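Kendia two-arm bench kit: jars tip when the gripper lets go at the back of the tray

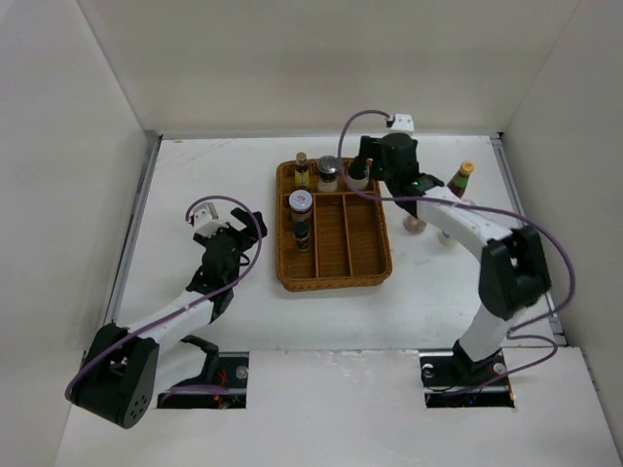
Posted in Arms and Grippers, January 2018
Tags: bench kits, two-arm, release, cable routing

Mared Harries

I am two weeks into a trial of the Kendia two-arm bench kit and have to decide whether to keep it before the trial runs out. The quoted price is 3425 with the enclosure, both arms, both grippers and the Oludum control software. The task is sorting small pantry jars and bottles into a divided wicker tray, with one wide compartment along the back and three long ones in front of it.

The long compartments give me no trouble worth reporting. The back compartment does. When the right arm reaches over to set a jar at the right end, the release is unreliable. The jar goes down, the fingers open, and on the way out one finger drags on the glass. A short jar then rocks and usually settles against the wall of the tray. A tall bottle goes over. The left arm placing at the left end does the same thing less often.

What I have tried so far:

Lowered the approach speed from the default to the slowest profile. No change in the failure itself, only a longer cycle.
Raised the release height by 2 mm. Worse. The jars drop and bounce on the weave.
Lowered the release height by 2 mm. The jar presses into the base of the tray and springs back when the fingers open.
Reran the calibration routine on both arms. The reported error was well inside the limit in the manual.

My second complaint is the purple cable from the wrist module. With the right arm extended to the back corner it hangs over the tray and comes back along the forearm, and then there is a big loop out past the elbow close to the side wall. Kendia support says the slack is needed for full wrist rotation. I don't use full wrist rotation. Can I shorten the loop without voiding anything, and could cable drag be what is pulling the wrist off at release?

I would also like to hear from anyone who has compared this kit with the Jomis. My supplier offers it at a similar price and says the gripper is better suited to glass.

Trefor Pumphrey

Two separate problems, and I would fix the release first.

The Oludum release block opens the fingers and starts the retreat at the same time unless you tell it otherwise. The setting is called retreat delay and it ships at zero. With a stiff flat tray you never notice. Wicker gives a little under load, so the jar is still moving when the arm leaves. Set the delay to 0.5 s and try again before you touch anything else.

Then look at the retreat direction. The default retreat is along the tool axis, straight back out the way the fingers point. When the arm comes in from the side and reaches over the tray, the fingers are closer to horizontal than they are in the front compartments. Any sideways error in the path pulls one finger along the glass. Change it to a two-stage retreat:

Open to full width.
Back off along the tool axis by one finger length at the slow profile.
Lift vertically until clear of the lids next to it.
Return to home at normal speed.

If the neighbor is a tall bottle, the lift has to clear the cap of the bottle and the underside of the wrist as well. The collision model in Oludum covers the gripper and the forearm. On the version I have, it doesn't include the cable at all, so leave more room than the software asks for.

I also stopped using a fixed release height. There is a contact release option under the force page. The arm lowers until it sees the threshold, backs up by a set amount and opens. I use 3 N and a back-up of 0.5 mm on glass. Below 3 N mine triggers on its own joint friction.

On the tray: wicker is not flat. Push down on each compartment with a finger and you will find spots where the weave stands proud. A thin cork sheet cut to the compartment fixed most of what was left for me. If your customer insists on the bare tray, teach the release points on the low spots and accept a few percent of leaners.

Fill order matters too. Do the back compartment first, while the ones in front of it are clear, and work outward from there. If you load the front sections first the retreat path gets narrow and you lose the benefit of the slow stage.

Cheng

Get the Jomis. Had the Kendia for a month and sent it back. Software is slow and the manual is poor.

Mared Harries

The retreat delay was indeed at zero. With 0.5 s and the two-stage retreat I ran the back right position again with short jars and the finger drag is gone. Tall bottles are better but I still get one leaning now and then. I have not tried contact release yet – the force page is locked on the trial license and I have asked for the key.

Cheng, which gripper did your Jomis come with? The supplier lists 2 versions and only one of them has the wide opening.

Trefor Pumphrey

The force page should be open on a trial. Ask for the evaluation key by name, because the standard trial key leaves it out.

I skipped the cable earlier. Drag is possible but unlikely to be the cause at the speeds you describe. To test it, hold the arm at the release pose with the brakes off and position control on, lift the cable by hand with the enclosure in manual mode, and watch the wrist torque readout. If it moves by less than 5 percent, leave it alone.

For the slack, don't cut or re-terminate the cable. That does void the warranty. You can take up the loop with a second clip on the forearm and limit wrist rotation in the joint settings to match. Set the limit before you fit the clip. I run mine at plus and minus 120 degrees. Check the elbow at full bend and full reach with the new clip in place, at slow speed, and look for the cable going tight at the connector on the wrist module. If it does, give back some length and repeat.

As for the Jomis, I have used one on loan. The fingers are softer and hold glass well, but the reach was shorter and I could not get to the back corners of a tray this deep without moving it partway through the job. Ask for a demo with your own tray before you sign anything.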